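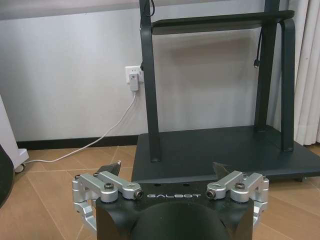 # Strobel publishes side-by-side results from wrist camera and gripper trials

**May be reported immediately**

**CLUMITZ, Sunday, May 18, 2025.** Strobel, the test workshop for service robots, has finished its first full comparison of grippers and wrist cameras in furnished rooms, and the results are out now for anyone who wants to read them. The trial series, called Peline, covers 1,592 recorded grasps made with two finger designs and two camera mounting positions. Every attempt is in the release, including the fumbled ones, and we are very happy to have it out the door!

Peline began with a complaint we hear a lot from people who use robots outside a lab. A gripper gets picked from a data sheet, where it has a stroke, a payload and a closing force, and then it meets a charger cord against a baseboard and the data sheet has nothing to say. We wanted numbers for that kind of job. So the tests were done on tile floors, next to walls and curtains, around metal stands with casters and shelves, with cables hanging where cables usually hang.

## What was compared

The first finger design is a parallel linkage with angled, pointed pads. The second is a straight-sliding pair with flat, wide pads and a soft facing. Each was run with the camera high on the wrist, looking forward over the housing and between the open fingers, and again with the camera moved to the side. The arm, the controller settings and the lighting stayed the same through all four combinations.

Objects were grouped into 5 sets:

- cables and connectors, both on the floor and hanging
- folded and hanging fabric
- small boxes and cartons
- handles, knobs and shelf edges
- flat items lying on tile

No object heavier than 200 grams was used in the fabric and cable sets, so that finger shape would decide the outcome more than raw grip strength.

## What we found

The high camera position did better than we expected. With both fingertips in view as the hand comes in, the operator can line up on a thin cord without switching to the head camera, and runs went noticeably faster. The price is that the housing takes up a good part of the lower view, and anything directly beneath the hand disappears during the last bit of the approach. Moving the camera to the side fixes that but hides one finger behind the other at steep angles. We went back and forth on this for weeks, and the team is still split.

Pointed pads were the clear favorite for cables. They slide between a cord and the floor where the wide pads tend to push the cord away. On fabric the result flipped: the soft facing held a curtain hem well, and the pointed pads let it slip when the arm pulled sideways. Cartons made almost no difference, which was a nice surprise for anyone who has to choose one hand and live with it.

Shiny tile gave both camera positions trouble. Reflections near a grout line were sometimes read as an edge, and the controller slowed down to check. A small exposure change helped, and the settings are included with the data.

"I've wanted this comparison for years," said Gisela Görtz, who led the Peline trials at Strobel. "You can argue about fingertips all afternoon, and we did, but then you watch the same hand go after the same plug from two camera positions and you learn more in ten minutes. My favorite set is the hanging connectors. They swing, they twist, they turn away from you right when you close. I'd do that set again tomorrow."

## What is in the release

The Peline package has the wrist video, joint positions, finger opening and motor current for each attempt, along with the operator's short note written right after the run. Some of those notes are blunt and we left them alone. There is also a setup guide with mounting heights and camera angles, so another team can repeat the series with a different hand.

Two known gaps: the side camera slipped in its clamp during part of the carton set, and those runs are marked. The shelf edge tests were done at a single height.

## Next

The second round starts in June at Solenley, where Strobel will have the use of a larger set of rooms. It will add carpet, lower light and a third finger design, and it will repeat the cable set from scratch with both camera positions running at once. Teams that would like to suggest a gripper or a controller are welcome to write before the round begins. Visitors are welcome too, and can try the controls themselves.

**Contact**
Gisela Görtz
Peline trials, Strobel
Clumitz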